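The Table After Lunch

Clearing up after a meal is the part of housekeeping that gets the least attention. There are shelves of books on cooking and more on organizing a pantry, but the ten minutes between the last bite and a clean table are mostly left to habit. Amra Kos has spent a good share of her working life on those ten minutes.

Kos runs the lunch service at Limik, a shared office with 58 desks on the upper floors of an old button factory. People bring food from home or pick it up on the way in, and they eat at wooden tables in the common room. When she started, the tables were cleared once, at 3 in the afternoon. By then the crumbs had traveled onto laptops, sleeves and the floor.

Her first change was to buy trays. She wanted round ones with a raised rim, big enough for a plate and whatever was used to eat from it, and dark enough that crumbs would show up.

"A tray is a boundary," she says. "Whatever you drop stays with you until you carry it away."
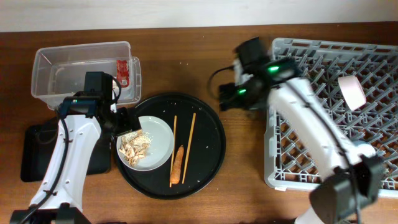 A round black tray keeps the crumbs together, with the plate and chopsticks still in place. The clear bin stands at the back of the table.

The order of work matters more than the speed. Kos takes leftover food first, while the plate is still on the tray. Dry, flaky food is the worst, she says, and fried shallots and crisp noodles are worse than bread. If you lift the plate before dealing with the heap, half of it slides off. She tips it straight into the scrap pail and then picks up the utensils.

Chopsticks get their own rule. They roll, and if they are left loose on a tray they end up on the floor on the way to the sink. Kos carries them in her free hand or lays them flat across the plate once the food is gone. Wooden ones are washed by hand and dried before they go back in the drawer.

The tray goes last. She shakes it over the pail, wipes it with a damp cloth from the rim inward and stands it on edge to dry. Only then does she wipe the table. Wiping the wood earlier means wiping it again.

Open clear bins are the other fixture of her system. She tried lidded boxes from Skilon and a set of woven baskets, and gave up on both. People put things into the boxes and forgot them. In a clear bin, a packet of seasoning or a small container can be spotted from across the room, and its owner tends to come back for it. She keeps 4 of them in use and empties them at the end of each month.

Drinkware causes more trouble than plates. Most people at Limik have a tumbler or bottle of their own, and a full one left near the edge of a table will sooner or later go over. Kos moves these before anything else, even before the food. She takes them low on the body, never by the lid, and puts them at the back, where a sleeve won't catch them. Tall ones with a smooth, matte finish can be slippery when they have been sweating in August, so she dries them first.
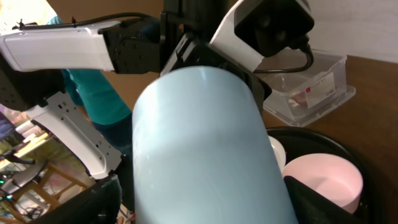 What It Costs

The whole setup came to less than $300, and the trays were most of that. Kos bought hers from Magalhães, a restaurant supplier that was closing its warehouse, and filled in the rest from a Latinberg catalog. She says a household of three or four could start with one tray apiece and a single bin.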